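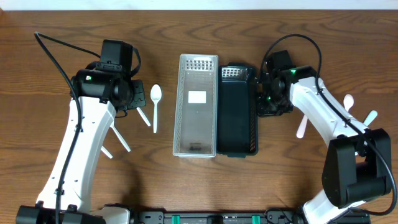 A reader in Kerkeck wrote in after my last column to say that I had missed the point about robot training. If a machine needs thousands of examples to learn to put a spoon in a basket, the reader said, then it isn't learning at all, and the money would be better spent on someone to write the instructions properly the first time.

I have heard this before, usually from people who have programmed machines for a living. I take it seriously. I used to hold the same view. But I think it gets the trouble with example gathering wrong, and the real trouble is worth more attention than it gets.

Take cutlery sorting, the job in the picture. Two arms, two baskets, a few plastic utensils on a table. You could write instructions for it. People have. The instructions work as long as the spoon lies flat, by itself, in a place where the camera sees all of it. Put one handle across another, or slide a spoon up against the side of a basket, and you need a new rule. Then you need a rule for when the rules disagree. At Stanberg, where I worked for 7 years on packing lines, we had a binder of such exceptions, and it was always out of date by October, when the product changed.

Examples get around this because the person giving them doesn't have to say what they know. They steer the arms, the arms move, and the recording holds the small corrections that no one would think to write down.

My complaint is with how the recordings are made. Most groups count them. A supplier called Dosenmont advertises a set of 2,000 demonstrations for tabletop sorting, and the number is in large type at the top of the page. How many of those start from a different layout is not on the page. I asked and was told the operators "vary the scene naturally." I have watched operators. Late in a shift, what people do naturally is put the spoon back where it was.

A learning system will pick up on that. If the spoon is nearly always left of the basket, it learns to reach left. It will score 95 percent in the room where it was trained and then grab at bare table in the next room over. The buyer concludes that the robot is stupid. The robot did what it was shown.

I would take 400 demonstrations with the starting positions drawn up on a sheet beforehand over a much larger pile without one. The sheet should include the awkward cases: utensils lying close to the arms' own bases, pieces that overlap, pale plastic and dark plastic, baskets swapped. It should also include a share of runs where the operator fumbles the grasp and recovers. Many groups throw those away because they look bad in a demo reel. I think they are the most useful ones in the set. A system that has only seen clean grasps has no idea what to do after a bad one.

There is a cost. Planned sessions are slower, and operators find them more tiring, since they can't fall into a rhythm. They should be paid for that. At present most are paid by the finished recording – a sure way to get the same recording many times over. Pay by the hour and let someone else check the layouts against the sheet. The Faulkner project changed to hourly pay partway through, and the later sessions are plainly better to anyone who sits down and watches both.

So my answer to the reader is that I agree the numbers are too high. I disagree about what that proves. Written instructions have had a long run at this kind of work and still need the spoon to lie flat. Examples can do better, but someone has to plan them, and that planning belongs in the budget from the first day – along with a line on the sales page that says how many different tables the machine has seen.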